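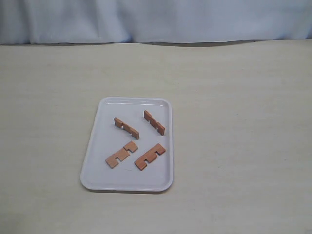

*Four of the wooden pieces on my white tray, two standing on edge and two lying flat.*

## Hubmann wooden interlocking puzzle

I bought this puzzle in January from a small shop in Prummont and I have used it enough now to write something useful. My first wooden puzzle was a Mitum, which I got as a gift many years ago, so I compare the two in some places.

The pieces are flat, with square notches cut into the edges. One has an outline like a comb, with three prongs and two slots between them. Another is wider and more irregular, with steps and an opening like a U at one end. You join the pieces by pushing notch into notch, and the finished shape should hold without glue.

**The wood.** The color is a light orange tan and the grain is easy to see. The cut edges are a little darker than the faces, and I like this, as it helps me to read the shape of a piece when it stands up. I found no splinters. One piece in my set had a rough spot inside a slot, and I made it smooth with fine sandpaper in a minute.

**The fit.** This is the most important point for me. Most of the joints are firm but you can still open them with your fingers. Two joints were too tight in the first weeks. I wrote to the shop, and Gion Frei answered me very politely that I should keep the puzzle in a dry room for 14 days and then try again. I did so and it was better, although one of the joints is still more tight than I would wish. The Mitum was loose from the beginning, and it fell apart when somebody closed a door. Between the two I prefer tight.

**The instructions.** They are weak. You receive one folded sheet with six drawings, and the drawings show the pieces from one side only. For a symmetrical piece this is fine. For the irregular one I turned it the wrong way many times before I understood. My first solution took me nearly 30 minutes with the sheet and I was quite annoyed at the end. Without the sheet I think I would have needed the whole evening.

**The tray.** It does not come with the puzzle. Mine is a plain white plastic one from Dralent, with rounded corners and a small raised rim, and I recommend to use something similar. The pieces do not slide off onto the floor, and the wood is easy to see on the white. The plastic shines a little under my lamp. I would take a matte one if I bought it again.

**The box.** Thin cardboard. The lid of mine is already torn at one corner and I now keep the pieces in a cotton bag.

**The price.** I paid 22 dollars. For the quality of the cutting it is fair – for the box and the instruction sheet it is a little too much.

I would give it to an adult or to an older child with patience. My nephew lost interest quickly, but he came back the next day and wanted to try again without help, so perhaps it needs a second chance with some people.

My rating is four out of five. I take one point away for the instruction sheet. If Hubmann would print the drawings from two sides, I would have very little to complain about.

1999-10-29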